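The Culton produce swap is moving! Starting this Sunday we'll be set up at the old feed store lot on Liyanage Road instead of behind the library, and I could not be happier about it, mostly for the shade. Anybody who stood next to me and my wilting lettuce last July knows what I mean.

Same hours as before, so 8 in the morning until everybody runs out of stuff or gets hungry. Tables are still free. You do need to bring your own this time (the library folding tables belong to the library, fair enough), and if you only have a few jars or one basket of eggs you're welcome to share mine. I'll be near the gate with the blue cooler.

The bigger news is that the town finally said yes to the small grower permit. It passed Tuesday night by 4 votes and it costs 11 dollars for the whole year. That covers you for vegetables, cut flowers, seedlings, eggs, and things you made from your own wool or beeswax. It doesn't cover jam or pickles or anything baked - those still go through the county, and yes, I asked twice. I filled my form out at the kitchen counter while the beans were blanching and it was one page, front only.
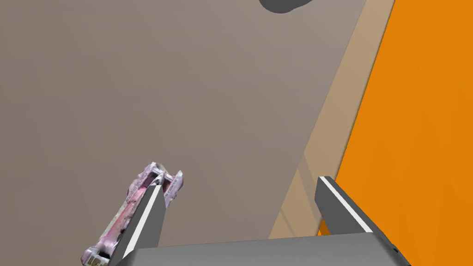
Soap is the one I keep getting messages about. The way I read it, soap is fine as long as you don't claim it fixes anybody's eczema. I make a goat milk and oatmeal bar and I'm just going to call it goat milk and oatmeal and leave it there. If you want to be sure, the clerk's window is open until noon and they were really nice to me, even when I came back for the second time because I forgot my checkbook.

We had 107 people on the swap email list at the end of last season and we're at 228 now, which kind of blows my mind! A bunch of you are coming over from Jorkthorpe since their market closed, so welcome, and please bring those purple potatoes I've heard so much about. I've got rhubarb crowns to trade, more comfrey than any one person should own, and a big tray of Plalleo tomato starts. They did great for me on the south fence and so-so everywhere else. I'd like to trade those for raspberry canes if anybody is thinning theirs out.

A couple of things about the new lot. Park on the gravel side, because the grass side is still soft from all the rain and I already got my wagon stuck there once. There's a spigot but no hose, so bring a watering can if your seedlings are thirsty. Dogs are okay on a leash. Chickens only if they're in a crate, please, after what happened in the spring.

If it's pouring we'll skip it and try again the next weekend. I'll send an email by 6 that morning either way, so check before you load up the truck.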